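Eyerusalem Negussie
09/03/2023

Thread on the state of my living room, which I have decided to put in order starting with the smallest objects in it and working up until I lose interest.

1/ The smallest objects are the coasters. Round, cartoon animals on them, bought to protect a table that was already past protecting. The table is orange-brown wood and came with the Burnden apartment. It has scratches, it has chips, and under the ceiling light it shines like a bowling lane so you can appreciate every one of them.

2/ The coasters are supposed to live on the table. They migrate. They go to the sofa, they go to the windowsill, and one spent most of February under the radiator, where I assume it was happy.

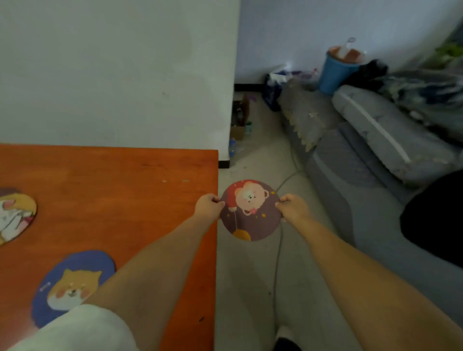 My rule for the evening was that anything round goes back on the wood before I'm allowed to sit down. The sofa is right there next to the table, so this rule was tested early and often.

3/ I should say that I didn't choose these as a set. My aunt did, from a shop called Skimenwood, and she handed them over with the words "now you have no excuse." I have had the table for 2 years. I have found 53 excuses.

4/ Things I have now learned about my own coasters by looking at them for longer than it takes to put a mug down: the bear has a balloon. I have been parking tea on that bear for ages and never once noticed the balloon.

5/ The bunny one is yellow, and the bunny has its eyes closed. Pink cheeks, long ears, total peace. It's the coaster guests reach for, and I understand that, but it's also the one I want, and it's my house.

6/ Next job was the strip of floor between the table and the wall. It's tiled, it's narrow, and it's how you get to the back of the room, so of course it's where I put bags down when I come in. Bags gone. I walked up and down it a couple of times for the novelty.
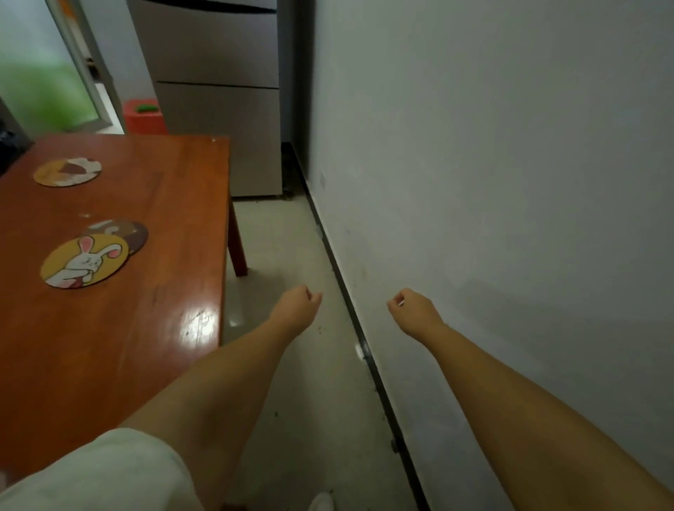 7/ People keep telling me to push the table against the side wall and get the walkway over on the sofa side. I tried it last winter. You gain a foot of floor and lose the ability to sit down without climbing. It went back the same night.

8/ Back to the coasters, where I have a storage question. The Villa people (I own one shelf from them and they email me like we're related) want me to buy a caddy. A little rack! For discs! That already stack, because they're discs!

9/ On the other hand, I've met my stacks. I start with good intentions and end up with a heap in the middle of the table and one coaster off by itself to the left. Tonight the loner was the cat one, the one that says "Meow!" on it. Fair enough. It has always had that attitude.

10/ The order of the pile matters more than you'd think. Whatever is on top gets used, whatever is on the bottom goes into retirement. The orange-and-white Shiba with the rosy cheeks keeps ending up on top and I've stopped pretending that's chance — I like having a dog smile at me before coffee.
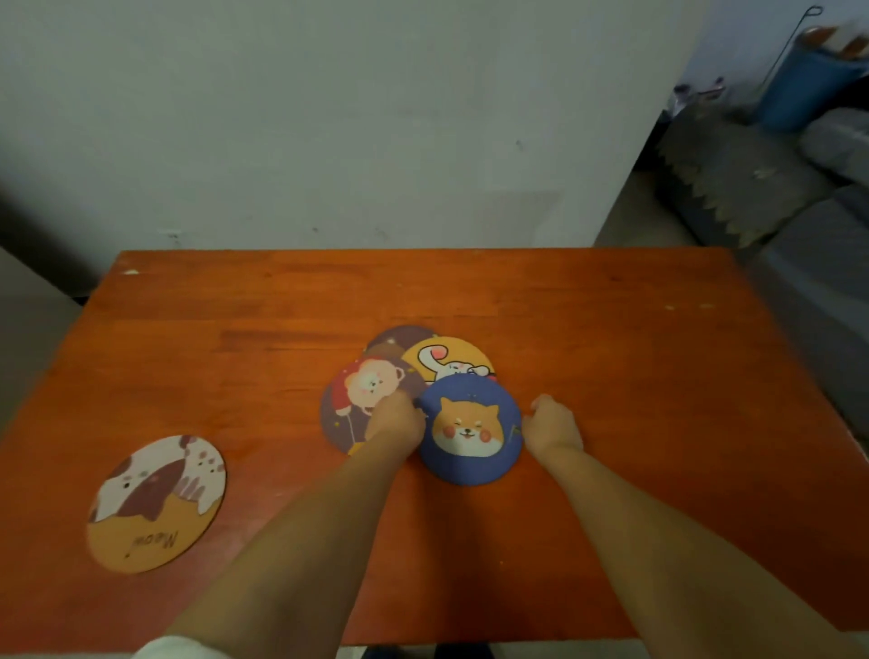 11/ Someone is going to ask about the scratches, so: I bought a tin of Plarnent wax, rubbed it in for a whole afternoon, and the result was a shinier table with the same scratches. I would do it again. It smelled great.

12/ The wall behind the table also has marks on it. The wall is a separate thread and possibly a separate year.

13/ Time spent so far: long enough for 7 songs and a phone call from my aunt, who wanted to know if I was using the coasters. I said I was using them at that very moment. She asked what I was drinking.

14/ Nothing, so I've put the kettle on. The sofa cushions are next, and I'm giving myself a 100 percent chance of sitting on them first.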